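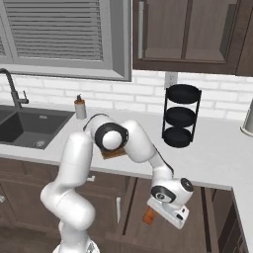

Many readers wrote to us after the spring issue to ask how they can keep their homes cool in summer without a big electricity bill. We are glad about these letters, because the flats in Nadton were built for cold winters, and in July the rooms on the upper floors become very warm. The first thing to look at is always the window. Horizontal blinds with thin slats, like the light grey ones in the kitchen window, are a good choice for this, and they can be closed in the morning before the sun comes to your side of the building. Please do not wait until the room is already hot. The warm air will then stay inside for many hours, also when the blinds are down.

It matters how you turn the slats. When the outer edge points down, the sunlight is stopped but a little light from below still enters, so you do not need to switch on the lamp. On the west side of Ilent Street we advise to close them fully after lunch.

Windows should be open at night and in the early morning. If your flat has windows on two sides, open both and leave the inside doors open also. The air moves much better in this way. Residents with only one side can open the window at the top and at the bottom, if the frame permits it, or put a fan near the window in the evening.

The kitchen is a special difficulty. An oven warms the whole flat, and in a small flat you will feel it until bedtime. Cook early, or eat cold dishes on the hottest days. Several readers have sent us recipes for cold soup and we will print two of them in the next issue. The one with cucumber and yoghurt was tried in our office and was eaten very quickly.

Some of you asked if the association will pay for outside shutters. At the moment this is possible only in the Farah building, where the front wall is being repaired and the work includes 222 windows. For the Anel building, with its 264 windows, a decision is expected in November. Until then please do not fix anything to the outside wall yourselves, also not with glue, as the plaster there is old and pieces of it have come loose.

Lastly, we ask you to think of your older neighbours. A person who lives alone does not always notice that the flat has become too warm, or does not want to disturb anybody. Ring the bell and bring a bottle of water. The meeting room on the ground floor of the Farah building is on the north side and stays pleasant. It will be open every afternoon until the end of August, and there is tea and cold water for everyone.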